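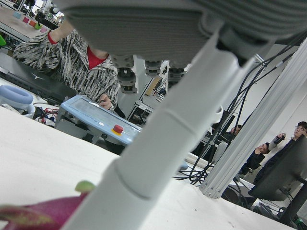

Figure 1. Teach pendant at the table edge, with the arm in the foreground. Wrist camera view.

Setorville Technical College
Robot Programming II, Handout 3
Hand guiding and teleoperation
Issued Sep 13, 2021

3.1 Scope

Handout 2 covered motion written out as waypoints. In this unit the motion comes from a person. The operator either moves the arm directly by hand or drives it from a separate input device, and the controller records what the arm did. The recording is called a demonstration. A set of demonstrations of the same task is called a set, and sets are what you hand in.

Read sections 3.2 to 3.5 before your first session in the Stalluvetti Lab. Section 3.6 is for use at the station. The pendant menus were covered in Handout 1 and are not repeated.

3.2 Two ways to give a demonstration

Hand guiding (also called kinesthetic teaching). The arm is put in a compliant mode in which the controller cancels the weight of the links and the tool, and the operator pushes the arm through the task. The recorded joint angles are reachable by definition, and the operator feels contact with the work directly. The drawbacks are that the operator's hands and body get into the camera views, that the forces at the tool are mixed with the forces of the operator's hand, and that two arms are hard for one person to guide at once.

Remote control (teleoperation). The operator moves an input device and the arm follows. The input may be a second arm of the same shape, a hand controller, or the jog keys on the pendant. The camera views are clean, and the commanded position is recorded along with the measured one. The operator feels little or nothing of the contact, so early demonstrations tend to be slow and have many small corrections in them.

The difference between commanded and measured position matters more than it first appears. When the gripper closes on a rigid object, the measured opening stops at the width of the object, while the commanded opening goes on to a smaller value. The gap between the two is what holds the object. A policy trained on the measured opening alone will close to the width of the object and then drop it. With hand guiding there is often no separate command for the arm joints, and the next measured position is used in its place. For the gripper, record the command in both cases.

3.3 What is recorded

Each demonstration is one file written by the Mavromatis recorder. It contains:

Joint positions and joint velocities, measured
Joint positions, commanded (remote control only)
Gripper opening, measured and commanded
Tool position and orientation in the base coordinate system
Images from the wrist camera and the fixed camera
A time stamp for every sample, from a single clock

Joint data are stored at 100 samples per second. Camera images are stored at a lower rate, and the recorder does not interpolate between them. When you line the two up, take for each image the joint sample with the nearest earlier time stamp. Do not take the nearest sample in either direction. A later sample contains information the robot would not have had when the image was taken – the error is small at low speed and easy to miss in the plots.

The wrist camera moves with the tool, so the picture turns whenever the wrist turns. Leave the images as they come. Rotating them upright throws away the fixed relation between image and tool that the learner depends on. The background in these images changes over the course of a reach, from the table to the far side of the room and the ceiling, and a model with few demonstrations will readily pick up on it. Monitors, chairs, lights and people standing nearby are all available as false cues.
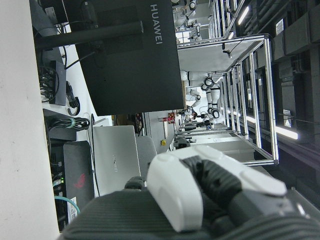 The remedy is variation. Shift the start pose of the arm and the place of the object between demonstrations, so that the same background appears with different correct motions. Moving the object only along one line does not do this well. Use the whole marked area, including positions you find awkward to reach, and write down the ones you had to leave out.

The fixed camera has the opposite problem. Its background is constant, but the arm hides the object in the last part of the reach. Neither view is sufficient by itself for the tasks in this unit.

3.4 Quality of a demonstration

A usable demonstration starts from rest, reaches the goal state, and ends at rest. Between these points the following are the usual faults.

Pauses. If the operator stops to think, the file contains many samples in which the state does not change and the action is zero. A learner that sees only the current state will find that standing still is a common answer there, and may never leave that state. Trim pauses at the start and the end. Do not trim them in the middle; repeat the demonstration.

Mixed strategies. If the object is sometimes approached from the left and sometimes from the right, a simple learner averages the two and goes straight into the object. Agree on one approach per set and write it in the log before recording.

Clean runs only. A set made up entirely of perfect runs says nothing about how to get back from an error. Include some runs in which the gripper begins off to one side and is brought back to the normal path. Record these as separate files and mark them R in the log.

Lag. In remote control the arm follows the input with a delay. Operators learn to wait for it, and the waiting goes into the data. Measure the delay before the session by making a single fast move and comparing the commanded and measured curves.

Failed runs are kept, marked F, and left out of training. They are needed for the comparison in Assignment 3.

3.5 Safety

One person holds the pendant for as long as the arm is powered. In hand guiding this is never the person guiding the arm. The pendant holder watches the arm, not the screen, and keeps one hand within reach of the emergency stop.

Before switching to compliant mode, check that the tool weight set in the controller matches the tool that is fitted. With the wrong value the arm sinks or rises as soon as the mode is enabled. Hold the arm by the last link during the switch and keep fingers out of the gap between links. Never guide the arm by the gripper fingers.

Cables must have enough slack for the full motion. Walk the arm through the task once at low speed with the recorder off and look for places where a cable goes tight or catches on the station framing.

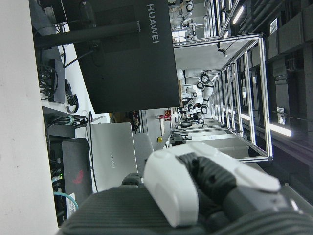
3.6 Session procedure

1. Sign in on the station sheet and write the station number in your log.
2. Check the emergency stop: press it, confirm the fault on the pendant, release and reset.
3. Confirm the tool weight and the speed limit.
4. Start the recorder. Confirm that both camera streams are live and that the clock reading is advancing.
5. Walk the arm through the task with recording off.
6. Record 15 demonstrations by hand guiding. Change the object position after each one.
7. Record 15 demonstrations by remote control, using the same object positions in the same order.
8. Play back one file from each group at reduced speed, with the object in its recorded position. Stand outside the reach of the arm.
9. Copy the files, return the arm to its rest pose, and power down.

If the recorder reports dropped images, note the file number and go on. A file with more than 3 dropped images in a row is repeated at the end of the group.

Playback in step 8 is open loop. It reproduces the motion and takes no notice of the cameras, so it works only while the object is where it was. A playback that fails with the object in the right place usually points to an offset in the gripper command or to a base coordinate system that was changed during the session.

3.7 Assignment 3

Work in pairs, with each partner acting as operator for one of the two groups. Hand in the set, the log, and a report with these parts:

a. Plot the tool path of every demonstration in both groups, seen from above, on the same axes.
b. Plot commanded and measured gripper opening for one demonstration by remote control. Mark the moment of contact and give the steady difference after it.
c. Give the mean duration and the spread for each group. State how much of the difference you put down to lag and how you arrived at that.
d. Choose one failed run and find the earliest sample at which it departs from the successful ones. If you had no failed runs, use file 29 from the June reference set.

Plots need units on both axes. Reports without the log are returned unmarked.

Reading for next time: the chapter on trajectory alignment in the course reader, up to the section on time warping.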